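The month they put the arms in, Ulla Ekström and I could still fold a bin of gowns faster than the pair of them, and we made sure everyone on the floor knew it. I'd been at Roltlow for nine years by then (laundry, then folding, then folding again after my knee) and I figured I'd be gone by July.

Well, July came. What I got was a stool and a badge that said Cell Lead, and a login I kept forgetting. Ulla took the money and went to her sister's place. She sends me pictures of her tomatoes.

"You just watch and fix," Stellan told me on my first morning. He'd had one whole day of training himself – so he was the expert!

Watching is harder than folding. My hands kept doing it by themselves down in my lap, corner to corner, and when the count came up at the end of that first shift, 601, I felt like I'd been caught cheating because I hadn't touched a single one that came out right.
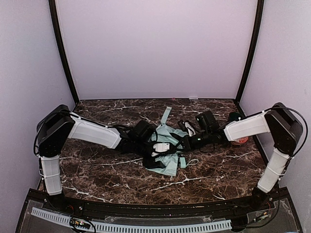
I used to think about supper while I worked, or about nothing, and now I think about cloth all day long. There was one light blue piece I must have stared at for ten minutes, all bunched up on the brown marble with both grippers right over it and a thin little string loop lying out to one side, and I was leaning forward on my stool like it was a ball game. Come on, I said, out loud. Get the loop.

"Who are you talking to?" said Leen from the next cell.

"Ulla," I said, and she laughed and went back to talking to hers.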